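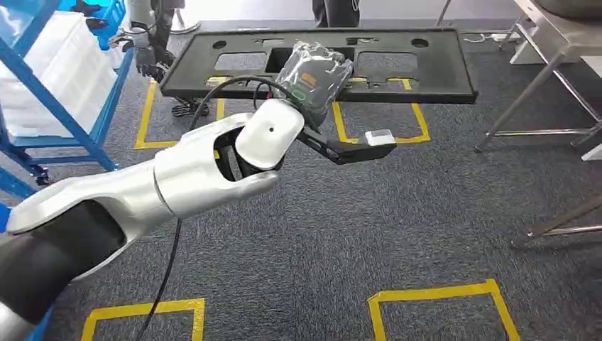
Bay notebook, July. Bagged parts onto plate, cont'd.

Picking up from the last entry, where I wrote that the new grasp scorer in Tidier was "probably fine." I want to take back the probably. Spent the morning on it and I still don't know what it is scoring.

The claim in the release notes is that the scorer handles flexible packaging. What it does, as far as I can tell from reading the code, is mask out the pixels where depth is missing and score whatever is left. On a clear bag that leaves the dark item inside and a few crinkles that happened to return a depth. So it proposes a grasp on the item, the fingers close on the plastic in front of the item, and the width check passes because the fingers stopped before full close. That check was written for boxes. A fold of bag will stop the fingers too if it's bunched up enough.

Turned the width check off for bags and used motor current instead. Better, in the sense that it now fails loudly. I would still like someone other than me to look at the current threshold, which I set by squinting at a plot.

Grasping low on the bag: the planner likes it and I don't. It likes it because the lower end is nearest the plate and the path is shorter. With the bag held low, the top of it can flop any way it wants and the collision model has it as a rigid box. Padded the box by 2 cm on every side. That is a hack and is marked as one in the config. Please don't remove the comment.

The cable is not in the collision model either. It loops over the link near the wrist and then goes wherever it goes. I've asked for this before. Multport has a "soft attachment" type which sounds like the right thing, but when I loaded it the self-collision checker flagged every pose including home, so either the inflation is absurd or it is reading millimeters as meters. My money is on units. It is always units with Multport.

Moved on to the plate itself, because I had a suspicion the placement errors were not placement errors at all.

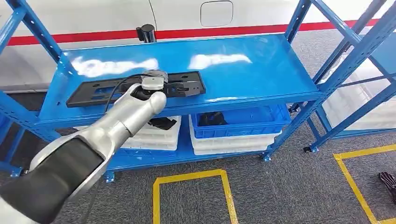

Notebook 2, p. 19

Touch-off on the plate, on the top shelf of the blue rack. The idea is simple: bring the wrist down until force says contact, write down where the arm believes it is, compare with where the camera believes the plate is. Vavham's calibration tool is supposed to make this unnecessary. I have never had a calibration tool make anything unnecessary.

Notes on doing it:

Force threshold has to be low or the plate flexes and you measure the flex. Approach at the slowest speed the controller will take. Let it settle before reading the pose. The logger grabs the pose at the contact event, while the arm is still moving, and that alone was giving me a different answer every time. Added a wait. Much more boring numbers after that.

Don't touch off near the cutouts. The tool picks its own contact points from the plate outline and pays no attention to the slots, so it will cheerfully choose one and then report that the plate is lower than it is. I am picking the points by hand for now. Ticket filed under "hole awareness", which is a bad title, sorry.

The shelf top is glossy and picks up the overhead lights, and the depth image is bad under the reflections. The plane fit was including those pixels. I tried the robust fit and it helped, then I tried just cropping to the plate and ignoring the shelf, and that helped as much with a tenth of the code. Keeping the crop. If someone wants the robust fit back, show me a plot where it wins.

Result, for what it's worth: arm and camera disagree mostly in height, and in the same direction at every point I trust. That looks like an offset in the head camera mount and not noise. Laing's argument (see their writeup, pinned in the channel) is that you should never correct an offset like this in software before checking the mount. Fine. But I notice the writeup skips over what to do if the mount is tight and the offset is still there. Have not checked the mount yet. Will.

Afternoon: perception from the wrist side. The plan had been to use the wrist view for the last part of the approach and stop trusting the head view once the gripper is close. I was against this when it came up and I'm only slightly less against it now.

First problem is blur. With the arm swinging, the carpet turns to streaks and the feature tracker hangs on to the yellow tape, because the tape is the only thing with an edge left. So the tracker reports high confidence while following floor markings. Confidence in this tracker means "I have found something to follow." It says nothing about whether the something is on the plate. I'd like the field renamed but I know what that does to everyone's scripts.
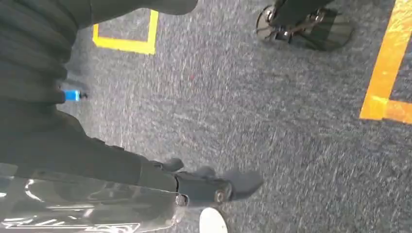
Wrist view. Black sleeve, gray floor, tape corners, motion blur.

Second problem is self-masking. The mask is made from the arm model and the arm model has no sleeve. The sleeve has folds, and where they bulge past the model outline they get treated as scene. Clear plastic at the bottom of the view is worse: the bright streaks on it are strong features, and the model has no idea it's there.

Tried a hand-drawn mask over the lower left. Works until the wrist pose changes, at which point it is masking the wrong thing. Tried growing the model mask. Works too, but it eats the gripper tip region, and the gripper tip region is the reason for having the view.

Current state: wrist tracking is gated on joint speed. Above the limit, frames are dropped and we coast on the last head estimate. This makes the demo path look smoother and I would ask people not to read that as tracking quality. Dropped frames are now printed in the log so we can all see how many there are.

Open:
- check head camera mount before touching any offsets
- Multport units, confirm with a single capsule before blaming anyone
- current threshold for bags, second pair of eyes
- sleeve in the arm model, even a fat cylinder would do
- tape in the tracker: mask by color? I expect this to break under different lights but it's cheap to try
- put the wait in the logger itself so it isn't living in my script

Branch is pushed, not merged. Don't merge it for me, the bag padding is still hard-coded in two places.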